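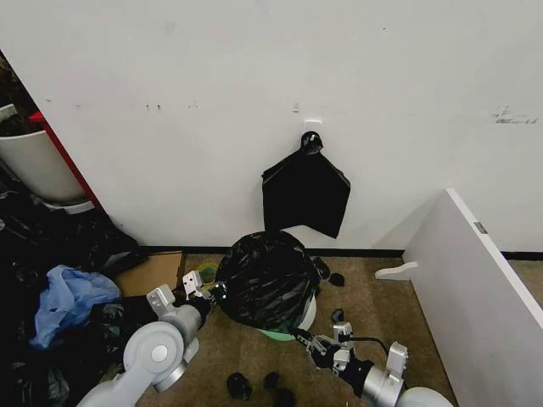 Landolitz Household Waste Diary Records
Release 13

Summary
The data set holds 2,316 diary entries on household waste, kept by 254 households in the Landolitz district. Each entry records one bag or container at the time it left the home. Collection ran from February to June.

Files
entries.csv – one row per bag or container
households.csv – one row per household, with dwelling type and number of residents
codes.txt – the 11 material codes and their definitions

Known limits
Weights were read from household scales and are rounded to the nearest tenth of a kilogram. Garden waste is missing for the Rilby area, where it is collected under a separate contract. Blank cells mean that no value was given – they should not be read as zero.

Terms of use
The records may be used for research and teaching. Users must credit the Sombatkul Institute and may not attempt to identify any household. Corrections should be sent to the Stondska data office with the entry number.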